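Radholm 8 e-reader: sleep drain after the October update
Readers and Tablets > Radholm > Firmware
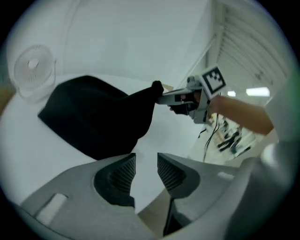 kkombo
Original post

Since the October firmware my Radholm 8 loses nearly 2 percent an hour with the cover closed. Before the update it lost that much in a day. Wi-Fi off, Bluetooth off, no card in the slot. I charged it to 80 percent, closed the cover at 11 p.m., and found it well down in the morning with the back panel slightly warm. The page counter had not moved, so it isn't waking far enough to turn pages. I put it face down on a black cloth spread over a white tabletop, same sort of setup as in the picture, to keep the light sensor covered, and the drain was the same. That rules out the auto-brightness wake bug from the spring, at least on my unit. Has anyone got a log from a unit that sleeps properly? I'd like to compare wake sources.
Kheri Kombo

pagebound
Reply

Is the cover the Plokinmont one or the original? The Plokinmont magnet sits lower than the Hall sensor expects. Mine works if I press the bottom corner shut and fails if I just let it drop.

kkombo
Reply

Original cover. I also tried sleeping it with the power button and no cover at all. Same result.

tallow_9
Reply

Then it's indexing. Every firmware update rebuilds the search index and a big library takes days. Plug it in, leave it overnight, stop looking at the battery. This comes up after each release and it's always the index.

kkombo
Reply

I have 424 books on it and the index page under Settings > Storage says complete. It said complete on Wednesday. The drain has not changed between then and now.

tallow_9
Reply

The index page reports the title index. The full-text index is separate and has no status display. "Complete" there tells you nothing.

Akinyi Barasa
Reply

The full-text indexer doesn't run in sleep on this model. It holds a wake lock, so if it were running the device would stay in idle and the power LED would blink when you closed the cover. If the LED goes dark, the indexer has already let go.

What did change in October is the sync service. It now schedules a check-in even with Wi-Fi switched off. The radio gets powered, finds it isn't allowed to connect, and retries. You can see it in the diagnostic log:

Settings > About > tap the serial number > Export log

Look for lines starting with "wlan_resume". On a healthy unit there are a couple right after you close the cover and then nothing until you open it. On an affected one they repeat all night.

kkombo
Reply

Exported. They repeat all night. The interval isn't constant, it stretches out a bit and then resets.

Akinyi Barasa
Reply

That's the retry backoff. The reset is the part that looks like a bug. Sign out of the Radholm account (sign out only, do not deregister), restart, and run the same overnight test. Sideloaded books stay. Store purchases stay too but show a lock icon until you sign back in.

tallow_9
Reply

I'd be careful telling people the store books stay. Mine disappeared when I signed out last year and I had to download all of them again.

Akinyi Barasa
Reply

Last year's firmware, yes. Local files were cleared on sign-out in that version. They aren't in the current one. Back up over USB first if you'd prefer not to rely on that.

mrema_owner
Reply

For comparison, the Mrema readers use the same Wi-Fi chip and I don't see any of this. Airplane mode on the Mrema cuts power to the module. Is there an airplane mode on the 8, or just the Wi-Fi toggle?

pagebound
Reply

Just the toggle. They took airplane mode out when they redid the quick menu.

kkombo
Reply

Results with the account signed out: no wlan_resume lines after the first pair, and overnight loss is back to what it was before the update. I signed in again the next evening and the lines returned. I've sent both logs to support.

tallow_9
Reply

Fine, it's the sync service on yours. I still think most of the people posting drain complaints this month have indexing running. Two different causes, same symptom.

Akinyi Barasa
Reply

Possible. The log separates them, so I'd ask for it first.

pagebound
Reply

Does the Herier build of the firmware have the same sync service? I'm on that one for the fonts and haven't updated yet.

Akinyi Barasa
Reply

It's built on the same base, so I would expect so, but I haven't run it. Stay on your current version until someone posts a log.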